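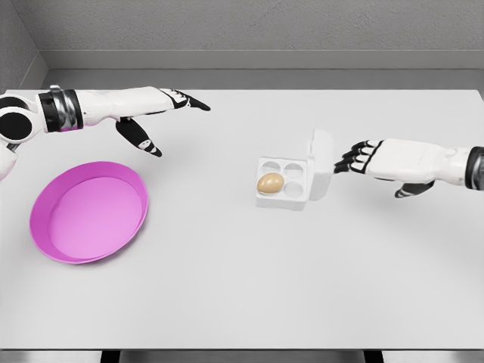
Two-arm egg carton task, simulated. One egg in the carton, pink dish to the left.

Home Docs Tasks Rules Issues

# Folberg Tabletop: episode rules

This card covers the rules for recording and accepting episodes in the egg carton task. It applies to anything submitted under the Folberg name, including the runs made on the Trurby scene files. The set holds 700 episodes.

## Recording

- Record both arms for the whole episode, even when only one of them moves.
- Start logging before the first motion command. Stop two seconds after the last one.
- Keep the default lighting and table height. If you change either, file the run under `variants/`.
- Do not edit a trajectory by hand. Record it again.

## Contact

The hands may touch the lid, the egg and the dish. They may not push down on the table. A fingertip that passes through any surface fails the episode — this is a simulator fault, but the data is still bad.

Hands must not cross each other while an egg is held.

## Review

Each episode gets three checks: the Mkhize contact script, a replay from the saved seed, and a person watching it at normal speed. All of them have to pass. Failed runs stay in `rejected/` with a reason code from 1 to 7.

Label an episode by what happened, even if the instruction asked for something else.

## Known problems

Older Vutitz exports drop the thumb joints. Convert them with `fix_thumbs.py` before review. The March export is fine as it is.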